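3.2 Constitution du corpus de répliques

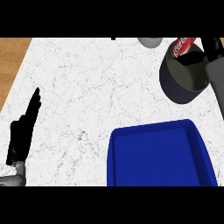 Le corpus réunit 2938 répliques extraites de 225 films d'action distribués en salle puis en vidéo. Les sous-titres français ont été obtenus auprès de Clideveo et alignés sur les versions originales au moyen de l'outil Muvier, dont les erreurs de segmentation ont été corrigées à la main. Les films dépourvus de piste française complète ont été écartés avant l'alignement.

Une réplique est retenue lorsqu'elle satisfait à deux critères : elle clôt un échange ou une séquence d'affrontement, et elle compte au plus douze mots dans la langue source. Le second seuil reprend celui de Bạch - corpus de dialogues doublés constitué selon un protocole voisin - afin de permettre la comparaison des résultats. Les interjections isolées sont exclues.

L'annotation distingue la reprise lexicale, le jeu de mots et l'allusion à une œuvre antérieure, une même réplique pouvant recevoir plusieurs étiquettes. Sur l'ensemble, 1772 répliques portent au moins une étiquette ; 315 ont fait l'objet d'un désaccord entre annotateurs et ont été soumises à une troisième lecture. Les cas non résolus figurent sous l'étiquette « indéterminé » et n'entrent pas dans les calculs de la section 4.

La version utilisée est celle déposée sur Ludside le 16 janvier 2022. Une révision de mars, limitée aux métadonnées de distribution, n'affecte pas les effectifs donnés ci-dessus.

Figure 2. Vue de synthèse : plan de travail en marbre blanc et bras robotisés.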